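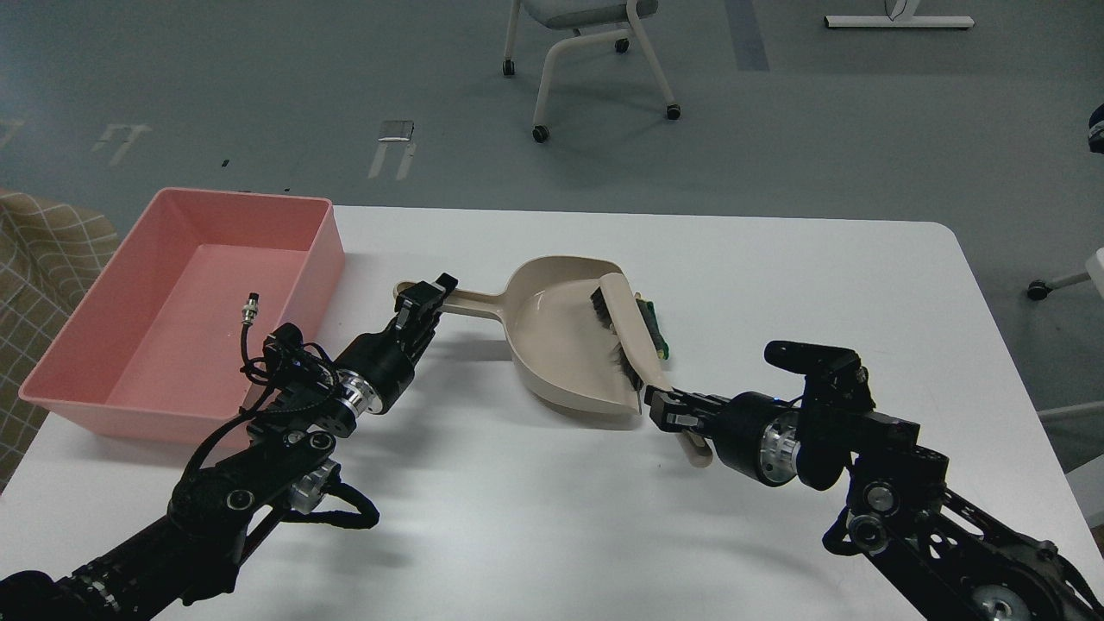
Best way to clear crumbs and bits off a white table with a dustpan?

Posted by Liis Koppel

Hello all, I hope this is the right corner of the site for such a humble subject. We have a big white table that gets used for everything from breakfast to wrapping parcels, and by teatime it is covered in crumbs, scraps of tissue and little bits of who knows what. I used to go over it with a damp cloth, but all that did was smear things about and leave grey streaks that I then had to chase with a second cloth.

My neighbour swears by a small dustpan and brush kept only for the table. I bought a set for almost 9 pounds and I do like it, but there is always that last thin line of crumbs that won't go over the lip – I pull the pan back, sweep again, and the line just moves with me. Do I need a better pan, or am I holding it wrong? 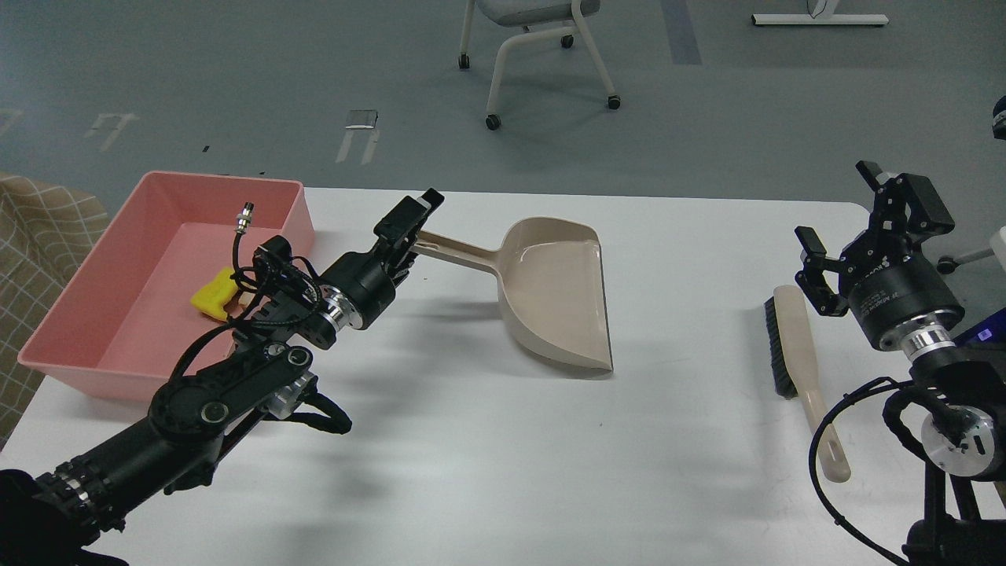 I should add that the table is too heavy to tip or shift, and I'd rather not get the vacuum cleaner out three times a day if I can help it. Any advice gratefully received, however obvious it may seem to the rest of you!

Consolacion Tiongson

Hello Liis, and welcome – there is no such thing as too humble a subject on here, we once had two whole pages on drying teaspoons. I cleaned the tables at the Vorthorpe tea rooms for years and I had just the same trouble with that last line when I started.

It is mostly a matter of angle. Lift the end of the handle a little so that the front lip is pressed flat against the table along its whole width, and hold it there firmly. Then use short, light strokes with the brush, always towards the pan. Long strokes flick the crumbs up and over the back, and you find them on the floor later (usually with a bare foot). When you get down to the thin line, turn the pan a quarter of the way round and sweep across the line instead of along it. You may have to do it twice, but it does go.
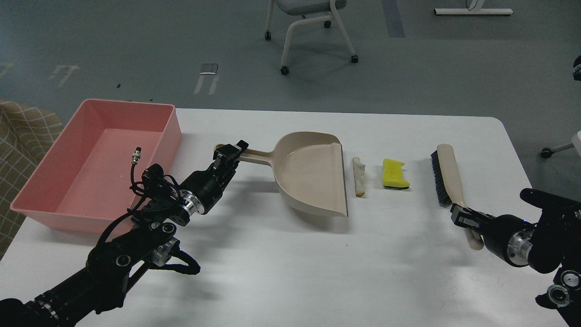
Larger bits want dealing with before the crumbs, in my experience, or they sit in the mouth of the pan and everything else piles up behind them. A crumpled scrap of paper or a sponge lying between the pan and the brush, with the pan's lip already facing it, can simply be nudged in with one gentle push. Empty the pan after that and go back for the fine stuff. I like an open plastic bin up on the table beside me while I work, so I'm not carrying a full pan across the room with my hand cupped under it.

Do check the lip of your pan as well, Liis. Run a fingertip along it, and if you feel a nick or a bit of a wave, the crumbs will slip underneath whatever you do. Mine went like that after I left it leaning on the radiator, so I now hang it up by the hole in the handle.
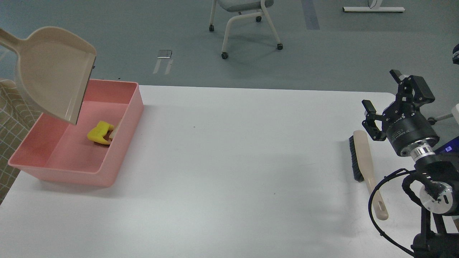
When you tip it out, get the pan right down low over the bin before you tilt it, and give the back one soft tap. From any height the fine crumbs drift straight back on to your clean table, and then you're cross with yourself. Wash the brush in warm soapy water every so often and dry it with the bristles facing down.

Tõnu Grīnberga

Just use the vacuum. Ours has a small nozzle and it takes 40 seconds.

Reet Vītola

I do much as Consolacion does, only I finish with a barely damp cloth, wrung out hard, once the dry crumbs are up. I think the streaks you had came from wetting them first. Soft bristles are kinder to a white top too – my old brush was very stiff and left faint marks that I've never quite got out.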